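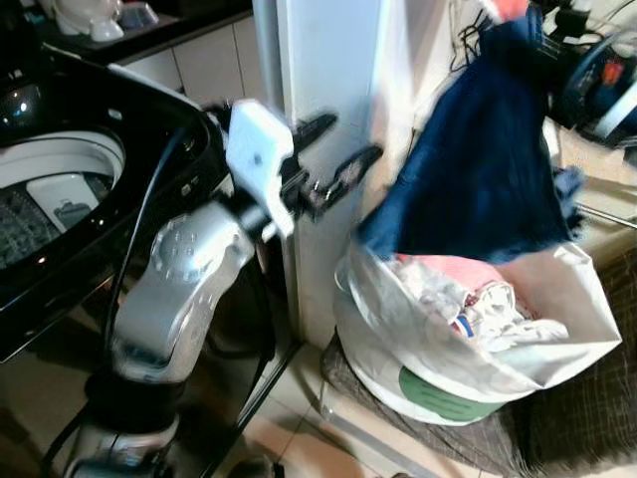
衣類投入工程

プレリドステッド高専自動化研究会の課題は、袋の中の衣類を一点ずつ取り出し、上開きの洗濯機に入れることだった。ナルトロウ競技会の規定では、一点あたりの制限時間は35秒である。超過した衣類は得点にならない。床に落とした場合は減点になる。

機体の名はブラーナッハという。双腕で、先代の部員が組んだ。動作の学習にはロディという自作のソフトウェアを使う。人間が両腕を遠隔操作した記録を読み込ませると、似た状況で似た動きをする。記録は1,911件あった。大半は去年までのもので、私が入部したとき、操作者の多くはすでに卒業していた。

シャツとタオルは制限時間に収まった。問題はズボンだった。右腕が腰の部分を持ち上げる。左腕が寄ってきて布の端をつまむ。そこで両腕が止まる。左手首がわずかに内側へ回り、戻り、それから洗濯槽のほうへ動きだす。停止はいつも同じ箇所で起き、ズボンはほぼ毎回、時間を超過した。

最初に疑ったのは関節の過負荷である。電流値を調べたが、上限には遠かった。次に通信の遅れを疑い、ケーブルを替えた。停止は残った。カメラの露出を固定しても変わらなかった。副部長は把持力の不足だと主張し、指先のゴムを貼り替えた。布は滑らなくなったが、腕はやはり止まった。

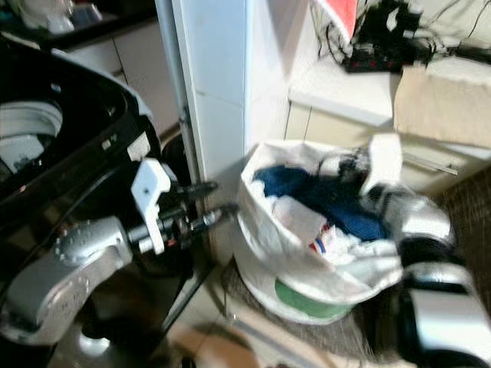

記録の照合

原因が機体にないとすれば、記録にある。私はロディの記録からズボンを扱ったものを抜き出し、左手首の角度を時間軸に並べた。停止を含む記録には、同じ操作者番号が付いていた。該当するのは252件だった。

番号と氏名の対応表は残っていなかった。残っていたのは操作者が自由に書ける備考欄で、その番号の備考はどれも短い。

「右、異常なし」
「左、異常なし」
「後ろ、紙片あり。取り出して再開」
「右、硬貨。再開」

読み進めて、ポケットのことだと分かった。この操作者は、洗濯機に入れる前に必ず一度手を止め、左手首を回して、カメラからポケットの口が見えるようにしていた。規定にそんな手順はない。競技用の衣類は主催者が用意するもので、中身は空と決まっている。

ロディは備考欄を読まない。学習したのは手首の角度と停止の長さだけで、何を見るための停止なのかは渡されていない。ブラーナッハは、確認の動作だけを覚えて、確認はしていなかった。 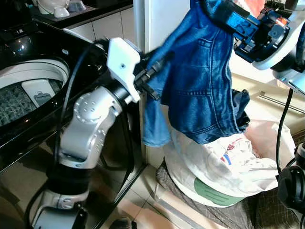
洗濯機前、左右のグリッパでジーンズを保持した状態。

除外と再学習

対処は簡単だった。252件を除外して学習をやり直せばよい。私は一覧に印を付け、夜のうちに計算を回した。翌朝の試験で、ブラーナッハは止まらなかった。腰をつかみ、端をつまみ、そのまま洗濯槽へ運んだ。4回続けて制限時間内に入った。副部長は表に数字を書き込み、顧問は配線を片付けるように言った。

5回目の前に、私は自分のズボンを一本、袋に加えた。前日に着ていたもので、他意はなかった。投入は成功した。槽から拾い上げると、後ろのポケットに学生証が入ったままだった。電源を入れていなかったので、損害はない。

作業日誌には次のように記入した。

2021年7月29日
停止動作の原因を特定。該当記録を除外し再学習。ズボンの超過は解消。
除外した記録は削除せず、別の場所に保管する。
競技用の設定は除外後のものとする。

少し考えて、もう一行足した。

部室の洗濯物を扱う場合は、除外前の設定を使うこと。停止中に操作者がポケットを見ること。

競技会までの残りの日は、タオルの端が洗濯槽の縁にかかる問題に使った。部活動が終わると、設定を切り替え、作業着を袋に入れて、もう一度ブラーナッハを動かした。右腕が腰を持ち上げ、左腕が端をつまみ、止まる。手首が内側へ回る。

私は画面に顔を近づけ、備考欄に「右、異常なし」と打った。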